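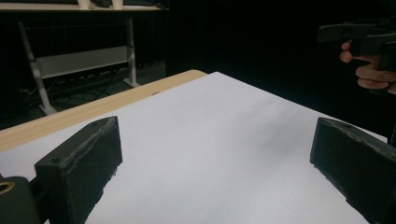 A rule that can't be said out loud in one breath won't be kept by anyone holding two grippers. So went the first comment in the margin of my draft this morning, signed Hegazy, and it was followed by a second comment, also signed Hegazy, asking why rule nine had a semicolon in it.

I took the semicolon out. Rule nine now reads "Jaws open before you start. Look at both of them." It used to be a good deal more dignified, and I had been rather proud of "fully abducted".

So, December, and I am still writing the handling rules. The job was meant to be an afternoon. Fullari wanted one sheet that anyone could read standing up, covering what a person does with a pair of hand-held grippers from picking them up to putting them down. Plernari already had a document for this. It is 416 lines long and has a glossary, and the glossary refers to an annex. I have read it twice now and I still couldn't tell you where it wants me to put my feet.

My version has got down to two sides. Most of what went was me explaining myself. I had a whole paragraph on why the table should be cleared to the edges between items, and Hegazy wrote "so clear it" beside the paragraph, and that is now the rule. Clear it.

The bit that took the longest was the start position. Cloltance's people begin with the jaws shut, and ours begin with them open, and both camps think the other lot were brought up badly. I wrote to Cloltance before lunch to ask if they had a reason. Their answer came back quickly and was very friendly and said it had always been done that way, which is word for word what I would have told them. We are going with open. I put it in bold so that it would look like a decision.

Then the business of speed. The old wording said "at a natural pace", and everyone has a natural pace, and mine after two coffees is apparently not one the reviewers care for. I tried "slowly". Hegazy said slowly makes people creep about like burglars. I tried "as if somebody were asleep in the next room" and was asked, politely, to think about translation. What we have now is "Move as you would with your own hands, and stop before you let go." I like the second half. I tested it myself at the table and forgot to stop on the first three goes, with my own sheet in front of me and my own name at the bottom of it.

After lunch, hangers.

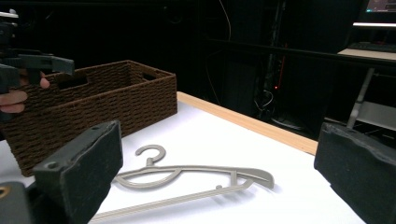 *Hanger and basket, both grippers out.*

I'd put hangers in the same group as spoons, on the grounds that both are long and thin. This was lazy and I've been told so. A spoon has one sensible place to take hold of it. A hanger has a hook, a neck, a shoulder and a long bar, and each of them looks like a fine idea until you think about what the rest of the thing will do when it leaves the table. The rule says "choose one place to grip and say it before you move". People hate saying it. I hate saying it. One feels a fool announcing "neck" to a room. But it does make you choose, and I've noticed I change my mind in mid-air far less when I have committed myself out loud.

The basket got a line of its own too. Anything you're going to put things into stays where it was set down until the round is over, and you don't nudge it closer because your arm is tired. Plernari have more than 100 words on this. I have twenty or so, and I suspect people will nudge it closer anyway, since I do.

Left over for tomorrow: what counts as a drop. I say it's a drop if it leaves the jaws before you meant it to. Hegazy says nobody can see what I meant, and a rule shouldn't depend on my inner life. Annoyingly sound. Fullari only want to know whether a drop means starting again or carrying on, and would like a yes or a no, and it isn't a yes or no question, and I've drafted three replies saying so and sent none of them.

Also the shared word list. "Finger" or "jaw"? I have used both all the way through, sometimes in the same sentence, in a document whose second rule is to call each part by one name only. Found that at ten to six. I closed the lid on it and went to look for my coat — rule two can wait until I've had some supper.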